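**Call for participants: household water hardness and descaling study**

Posted 6/21/25 by Zudidska Home Research

Zudidska is recruiting 50 households for a study of limescale buildup in kitchens. Participants collect tap water samples, keep a short cleaning log, and test one descaling product supplied by the study. Fieldwork ends in December. The study lead is Fikri Sutanto.

**Eligibility**

- Age 18 or over and living full time at the address
- Municipal water supply, no private wells
- No whole-house softener installed
- Kitchen sink in daily use

Renters may apply. Written permission from the landlord is not required, as no plumbing is altered.

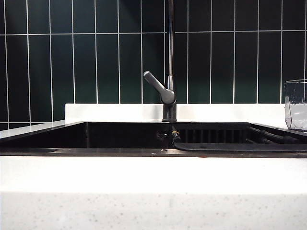 **Do I need to stop using my filter pitcher during the study?**

Keep using it as you normally would. Samples are drawn straight from the cold tap, so filtered drinking water does not affect the results. Record the pitcher on the intake form.

**What participants do**

Each household receives a Guvix sample kit with bottles, labels, and prepaid return packaging. Two samples are taken per month: one first thing in the morning, one after the tap has run for 2 minutes. Bottles are filled to the line, capped, and mailed the same day. Late samples are discarded and must be repeated.

The cleaning log is completed on paper or online. Enter the date, the product used, and the surface cleaned. Do not use vinegar or any other acid cleaner on the sink or faucet while enrolled.

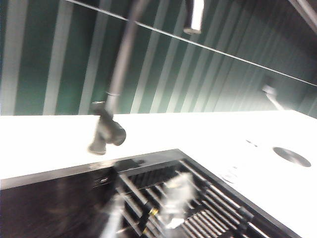 *Kitchen sink and countertop.*

**Payment**

Participants who return all samples and a complete log receive $880, paid by bank transfer. Partial participation is paid per accepted sample. Kits are not returned.

**How to apply**

Request the intake form from Qusai Atallah, participant coordinator, at the Tarawneh Street office. Include your zip code and the name of your water utility. Applicants are placed in order of receipt within each service area.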